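So the towels arrived, finally, and I have opinions. I ordered the gray microfiber ones back in September from a little shop called Wunedora, forgot all about them, and then a box turned up on the porch yesterday while I was elbow deep in the oven. $40 for the set, plus shipping, which I grumbled about at the time and would grumble about again.

I'd been getting by with the old cotton ones from Mom's linen closet. They're fine for drying a pot, but they leave fuzz all over the wine glasses and I was tired of holding every one of them up to the window before company came.

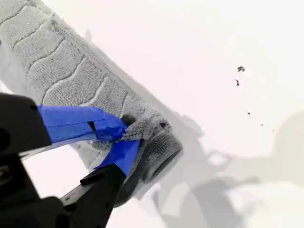
Solton, Jan 8, 2025

Gray towel day! I know, thrilling. But I love the wavy ridges on these, they go right across the width in little bands and you want to run your thumb over them. Plush, too, all loops. The hem is a shade darker than the rest and it's stitched, so I have hopes it'll hold up better than the last lot, which frayed after maybe a month of hot washes. The end likes to curl over on itself where the hem is thick - I'll iron one and see, although who irons a kitchen towel? (Me, apparently.)

There are little dark specks on the white surface next to it, too. Five of them! No idea what they are. I had the poppy seed bagels for breakfast so that's my first suspect, and pepper is my second.

Washed the first batch on its own this morning, 40 degrees on the funny European machine that came with the apartment, no softener. The label says softener ruins microfiber and I'm choosing to believe it. Ten minutes on the rack by the radiator and they were already half dry, which the cotton ones never managed in an afternoon.

Still to do: clear out the drawer under the toaster, cut two of the old towels into rags for the bike, and write back to Wunedora about whether they do the same thing in a bath size - I'd take a couple in gray if they do. Soup for dinner, the leek one.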